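Jukus (software)

From the open robotics wiki

Jukus is a grasp planning and control package for two-fingered grippers, mostly used for two-arm work. Started by Margareta Costache and Yasir Kiani, now maintained under the Hovarico project. Written in C++ with a Python front end. Current stable release is 3, dated Jul 29, 2020.

History

Began as a set of scripts for replaying recorded gripper paths. First public version had no perception at all – object positions were typed in by hand. Version 2 added the camera module and a proper config file. The old scripts are still in the repository under "legacy" but are not maintaned.

Design

Three processes talking over a shared message bus. Perception finds the object and guesses its outline. The planner picks a grasp point and an approach angle for each gripper. The controller tracks finger opening and wrist pose, and stops if the two paths come too close. Default port is 2755. Planner and controller can run on separate machines, though the clocks need to be synced first.

Rigid objects are treated as a single body. Soft or jointed ones (cords, cloth, strung beads) are handled as a chain of short links, up to 46 by default. Longer chains slow the planner down badly. The limit can be raised in the config file.

Strung objects

Added by Rocío Collado. Chain model updates while the object hangs, so the planner can work out where the free end will land before the fingers open. Colour is used to tell one strand from another when two are in the same container. Works best with strong contrast, pale against dark.

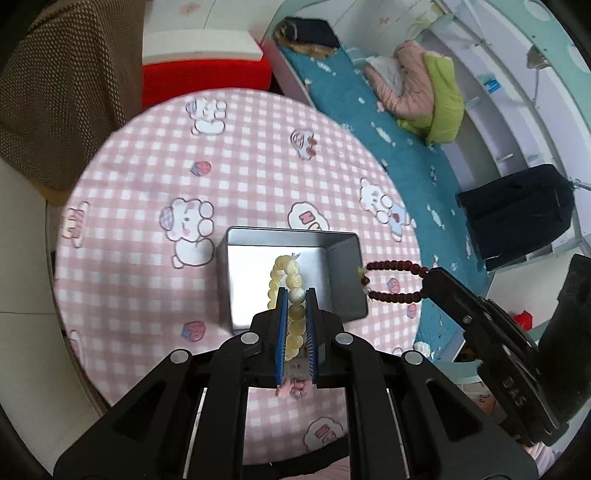

Two grippers with beaded strands at a metal tin. Photo: Ansel Marchetti / Hovarico

Shiny containers remain a weak spot. Reflections off a metal wall get read as extra links, and patterned backgrounds cause a similiar problem. A mask can be drawn by hand to get around both.

Tooling

Log viewer, path editor and a calibration routine are included. Import from Proltex files is supported, export is not.

See also

Grasp planning
Deformable object modelling
Tran (message bus)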